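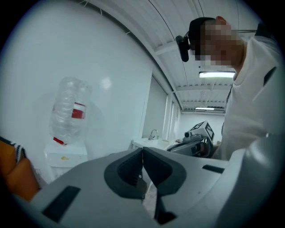
My job title has the word "engineer" in it, and what I did for most of this spring was pick up sponges.

The project is called Pandlow, and the idea behind it is that a robot learns kitchen chores from people doing them with hand-held grippers. You hold one, you squeeze, the fingers close, and everything gets recorded. No robot is present. The robot is in a crate in Barnine with a customs form taped to it, and has been for 13 days.

I had assumed that using a gripper would come naturally to someone who has owned hands all his life. My first sponge took me longer than it takes to cook an egg. You lose your wrist, sort of, and you lose any idea of how hard you're squeezing. By the afternoon I was fine, and then I went home and approached a fork with my thumb and forefinger held stiff like a lobster's claw. My wife asked if I'd hurt myself.

The target was 300 good demonstrations per chore. "Good" is decided by Jarosław Czarnecka, who reviews them all and writes notes. His notes on my first batch of 30 were "hesitates," "hesitates," "why did you put it down," and "is this a sponge or a negotiation." He kept 8. I asked what was wrong with hesitating, and he said the robot would learn it. He's right, too. Last year's model at the Nernside office picked up a habit of hovering over the cup before grabbing it, and we traced that to a single operator who liked to be sure.

So now I try to be the person I'd want a machine to copy. I reach for the thing and I take the thing. I don't scratch my nose in the middle. If I drop something, I'm supposed to pick it up calmly, as recovery is useful data, but if I swear and then pick it up, my shoulders apparently go up and it shows in the motion.

Dish towels are next. I've practiced at home with salad tongs, with mixed results, and I would like it noted that a towel has no correct place to grab it. Jarosław says there is one and that I'll know it when I stop looking for it. The crate is due in August.

Recent posts
The crate is still in Barnine
Teleoperation gave me a stiff neck
Mahmoud, week one: cables
I labeled spoons for a month
What I bought instead of a better chair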